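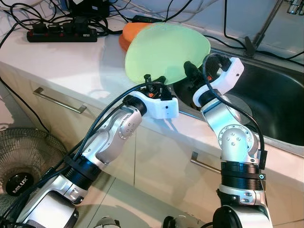

So I finally sat down with the budget spreadsheet for the kitchen bench, and I've been putting this post off for a month, mainly because I didn't want to look at the total. Well, I've looked at it now!

Quick background if you're new. We have two arms at the counter in Predthorpe and they handle plates. The arms are paid for, the grippers are paid for, and back in October I thought that meant the expensive part was over. What I'm shopping for now is everything else, and everything else adds up fast.

First, power. At the moment we have one strip along the back of the counter with the adapters plugged into it and a nest of black cables looping over the top. I've been living with it, but it's a bad spot for a strip, up there on the same counter as a sink, and I want it moved before anything else gets bought. The plan is a proper outlet box mounted under the counter, on the side away from the water. The electrician quoted me 900 for that, including a new circuit. I winced, asked if he could do it cheaper, and he said no. Fair enough.

Second, cables. I had this down as a zero because, you know, cables come with the arms. Sure they do, and they run along the arms, a whole bundle looping over the gripper head on the left one and a single cable arcing out of the gripper on the right. Spare gripper cables are 40 each from Nowicki, and I'm getting a pair for each arm so that a bad one doesn't cost us a week of waiting on the mail. Sleeves and clips are another 30. Danuta Bielecka (who did the wiring on our last bench and has strong feelings about it) wants the cables re-run with more slack at the elbows, and I've stopped arguing.

Third, plates. Yes, plates get a line! We've been using colored ones from the discount store, pale green and bright orange, and I love them because they're easy to tell apart on a monitor. But I'd like some heavier ones too, plus a few bowls, and a drying rack. That's the cheapest line on the whole sheet and the one I've spent the most evenings on. Go figure.

Then there's the big one, fingers. The short black ones we have are fine, and I'm keeping them. Gromik sells a longer set with softer pads, and I've wanted it ever since I saw the catalog. Czesław Malinowski thinks I should wait and print a few shapes first to see what length suits a plate rim, then order once. He's probably right, and it annoys me a little. I've moved the Gromik set to the "later" column and colored it yellow, so it can stare at me.

Cooling is staying as it is. The room has a MILUX fan down on the floor by the cabinets, and that's my entire climate budget. I looked at a portable air conditioner from Graneck and the price was silly for a room this size. Maybe next summer.

Stuff I forgot on the first pass, in case you're making a list of your own:

- shipping, which on anything with a motor in it is awful
- a second set of the little bolts for the joint covers
- a splash guard between the sink and the electronics
- towels (so many towels)
- money for the thing you haven't thought of yet

With all of that in, minus the Gromik fingers, the sheet comes to 2108. I had told myself I'd stop at two thousand, so either the splash guard gets homemade or I skip the drying rack and steal the one from my own kitchen. I'm leaning toward stealing.

The electrician gets booked first, then the cable order goes out, and I'm not touching the plate line until both of those are done. If any of you have mounted an outlet box under a counter with drawers, tell me how much depth you lost behind them. Our long drawer is the one I'm worried about, and I'd love to hear before I let anyone near it with a drill.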